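Topfband

Das Topfband (auch Topfscharnier) ist ein verdeckt liegender Möbelbeschlag zur drehbaren Verbindung von Tür und Korpus. Es besteht aus Topf, Gelenkarm und Montageplatte. Der Topf wird in eine Sackbohrung auf der Türinnenseite eingelassen, die Montageplatte an der Korpusseite verschraubt.

Nach dem Türanschlag unterscheidet man aufliegende, halb aufliegende und einliegende Ausführungen. Die Kröpfung des Arms richtet sich nach der Anschlagart.
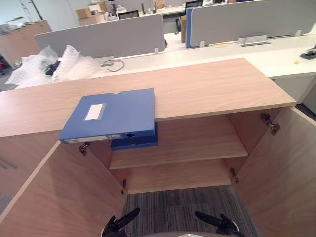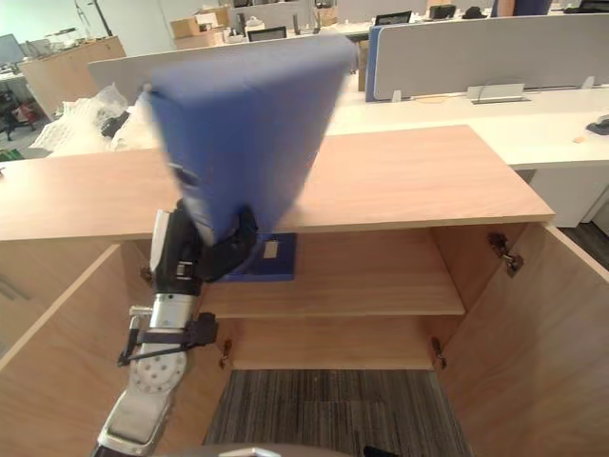
Schrank aus hellem Holz

Die Zahl der Bänder je Tür ergibt sich aus Türhöhe und Türgewicht. Bei niedrigen Türen genügen in der Regel zwei, eines oben und eines unten, wie an den geöffneten Flügeln des Schranks im ersten Bild. Hohe oder schwere Türen erhalten zusätzliche Bänder in gleichmäßiger Teilung.

Die Justierung erfolgt über Stellschrauben in Seite, Höhe und Tiefe. Gedämpfte Bauformen bremsen die Tür kurz vor dem Schließen ab.

Siehe auch: Stangenscharnier, Zapfenband, Möbelbeschlag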